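Search the minutes Go

TURNUTSKA HOUSE RESIDENTS' MEETING
Minutes, March
Held in the downstairs hall, 7:10 p.m.

Present: Mortimer Pruitt (chair), Yi-an Seok (minutes), Dezső Halász, Dumisani Modise.
Apologies: Ernő Szalai, by a note under the door, which also contained a complaint about the door.

1. Last minutes
Approved. Dezső asked that "shouted" be changed to "said." Changed to "said loudly."

2. Laundry room
The new dryer hose is on. Dumisani has kept the old one in case anyone wants it. No one spoke up.

3. Coats
This took most of the evening. Mortimer reminded everyone that the coat stand and the clothing rail are for coats people are wearing this season. Dezső said he is wearing his this season, just not all on the same days.

Dumisani proposed that the wooden stand be kept for guests and the metal rail for residents. Dezső felt the stand was the better piece of furniture and that residents should not be sent to the rail like stock in a shop. Vote: three for, one against, Dezső's objection noted at his request, and then read back to him at his request.

Anything without a name tag by the end of the month goes to the Cita thrift store. The long black jacket on the end of the rail is to be asked about first. Mortimer thinks it is Ernő's. Yi-an will put a note under his door.

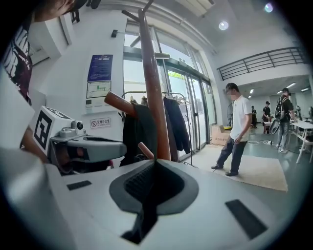 Spare hangers were also raised. People may bring hangers down but must stop treating this as a way of getting rid of hangers. Dumisani priced a second rail from Pultoten at 105, delivery 40. Put off until we see what is left once the tags are on.

4. Refreshments
Yi-an brought a cake from Dobos. Passed without discussion.

5. Any other business
Dezső asked who moved the umbrella bucket. Mortimer had. Dezső asked why. Mortimer closed the meeting at 8:25 p.m.

To do
Yi-an: note to Ernő, name tags
Dumisani: old hose, out of the building
Dezső: choose 4 coats

Subscribe to the house newsletter and get these minutes by email. You can unsubscribe at any time.

© Turnutska House Residents | Contact | Back to top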